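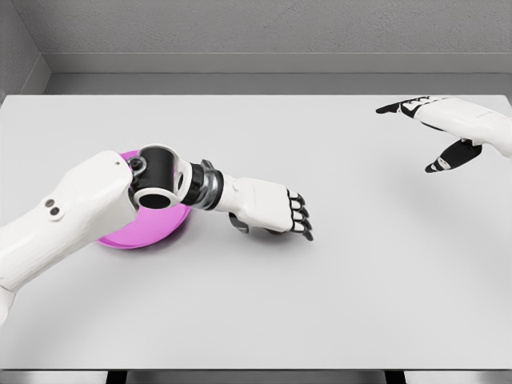
2 min read

Camera placement has eaten most of my month. The bowl task runs in simulation with both arms, and I train the policy on 400 demos. With only the head view, the left forearm covers most of the pink bowl during the reach, and the policy loses track of the rim.

Dionysis Nikolaidis suggested feeding it the last 6 frames in place of one. I tried 4 first, then 6, then 10. Six did best – the hand stopped drifting once the bowl was covered. Ten trained slower and did no better.

I haven't tried a wrist camera yet. Next week, if the Lirnbridge machine is free.

3 comments · 6 shares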